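Grudville Telly Forum > Sport on the box > Handball semi coverage -- anyone else give up?

Posted January 26, 2019

didenko_end
Turned over at half time. Three blokes on a sofa for 20 mins before throw off and not one of them explained the seven metre rule. Then an advert break straight through the only timeout worth hearing. Shambles.

Ararcombe Al
Bit harsh. Efraín Pacheco was good I thought, knows his stuff and doesnt shout. It's the host who's the problem. Reads the autocue like a ransom note.

jivine446
Pacheco good?? He said "game of two halves" twice. In the same half.

didenko_end
Once was a joke to be fair. Still not funny.

tellybox_mo
Didn't see the first bit, was stuck at work. Did they do the crowd mics again? In October you couldn't hear the commentary at all, just a drum. One drum. For an hour.
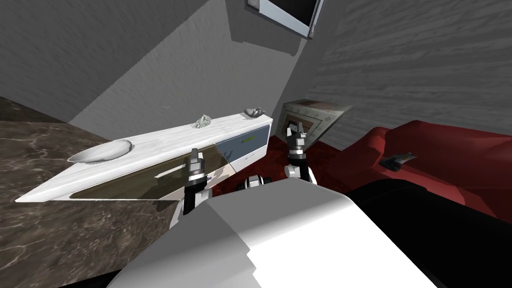 Anyway caught the last 15 and Nhung Đoàn on comms was miles better than the lot of them. Lets the game breathe. More of her please.

Ararcombe Al
Drum was back, yes. Quieter though. And agree on Đoàn, she should have the final.

jivine446
Disagree, she goes too quiet. Radio habit in reverse. Missed who scored the equaliser completly, had to wait for the caption.

tellybox_mo
The caption was late, that's not on her.

jivine446
Her job to tell us who scored!! Caption or no caption

didenko_end
Can we get back to the sofa. Who is it for? If you've tuned in you want handball, not holiday chat about the hotel breakfast.

Ararcombe Al
New viewers? My mum watched the lot and liked the sofa. Wants to know where the host gets his jumpers.

didenko_end
Your mum can have my licence fee then

tellybox_mo
Same team for the final acording to the listings. Build-up starts an hour before. An hour -- I'll be joining at throw off.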